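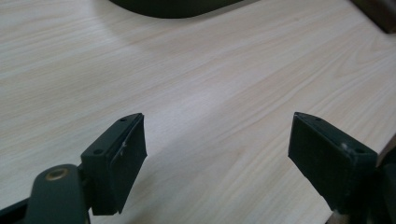
Light wood-grain tabletop, with a gripper open at the front.

Checking a SIP trunk before you move your numbers

Every trunk provider says the switch is painless. Soltico's sales sheet says so, and so does Cisetti's. Run your own tests first, while the old lines are still live and paying for themselves.

You need the trunk credentials, one desk phone, a cell phone and a laptop that can capture packets on the PBX port.

1. Register the trunk and leave it alone overnight. A green light on the status page tells you that it registered once. Look in the PBX log the next morning for dropped registrations. At our Trundthorpe office the page stayed green through 11 of them.

2. Call out to the cell phone and talk for at least 20 minutes. Short test calls hide session timer faults. If the call dies at the same point each time, turn off session timers on the PBX and try again before you open a ticket.

3. Call in from the cell phone. One-way audio usually means NAT. Turn off SIP ALG on the router, whatever the router's help text claims it does for you.

4. Test touch tones against a real menu, such as your bank's. Set the PBX to RFC 2833 and don't trust "auto."

5. Send a fax if you still have a machine. Try a long one. I have yet to see T.38 work on the first attempt, and a one-page cover sheet proves very little.

6. Fill the trunk. If you bought eight channels, place eight calls, then a ninth. The ninth should get a busy signal. On the Van Acker gateway ours got dead air, and that took until September to fix.

7. Read the capture. Out of 3,204 packets on one call we lost 147, all in a single burst. The provider's quality report averaged that away and called the line excellent.

Only then sign the porting form. Get the port date in writing, and keep the old lines for two weeks after it.

Bleddyn Mathias
Last edited Thu 16 December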